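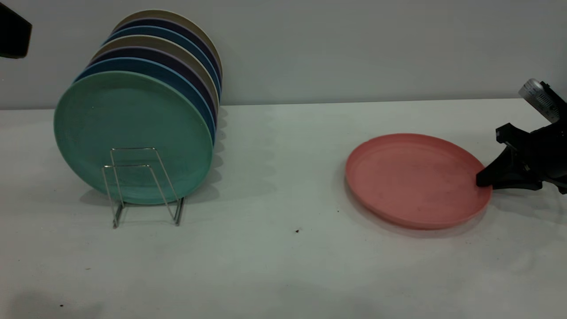 10/14/20, plates, day three

Total for the plate task stands at 1678 episodes as of lunch. Győző wanted a round number before he left and I told him he could have one by deleting 78 of them.

Setup as before: rack on the left, one plate flat on the right, arm starts from the right. Operator brings the fingers in at the rim, tips the plate up, carries it over, puts it in the rack, lets go, backs off. Put that way it sounds like something a bored child could do, and a bored child would be faster than me. Neema is the quickest of us by a mile. I am the slowest, but Jolien says my hesitations are "rich data," so there you go.

Notes from the morning:

Pickup is still the hard part. The plates have so little rim height that if the lower finger comes in a hair too high it just shoves the plate toward the rack like a hockey puck. Too low and it digs into the table and the arm faults out. I kept the shoves where I managed to recover and finish. Threw out the faults. Đức thinks we should keep the faults too, tagged, so the model gets to see what failure looks like. I said it could come watch me park. We'll raise it again with Aurélien, who will want a spreadsheet.

Pink is a bad plate to start on. Operators aim at the scuffs in the middle when they should be looking at the rim. Also I suspect we've used it as the loose plate far too often, and the policy is going to conclude that the world contains one kind of plate that needs putting away and it's pink. Checked the log: yes, far too often. Rotate from now on. The front green one goes out next, then one of the blues, then a beige. WRITE DOWN WHICH ONE, in the color field, not in the comments. Whoever typed "the other blue" in there this morning, please come and see me. (It was me.)

A full rack makes for lousy placements. The rack is small next to the plates, so they lean on each other, and a gentle nudge from a new arrival moves the whole row. Did 5 resets in a row after nudges before I gave up and got coffee. Want to try a block with the rack half filled and see if that calms things down. If it does, mix both kinds.

The Brama build froze 3 times, each time right at release, fingers open, plate in the rack, nothing saved. Restarting the recorder fixes it. So does swearing, but less reliably. Sent the logs to Dundach and got the automatic reply.

Replayed a handful from Monday against today's. The rack has crept toward the wall between the two sessions. I was going to tape it down, then Jolien pointed out that a rack that never moves teaches the arm that racks never move. Fine. No tape. But move it on purpose and between episodes, please, and not with your elbow.

Afternoon: Neema on the arm, me on resets, Đức relabeling colors. Wipe the table before starting, it's getting smudgy and there are specks on it. Aurélien has the arm from four, so save everything before then and leave the plates out for tomorrow.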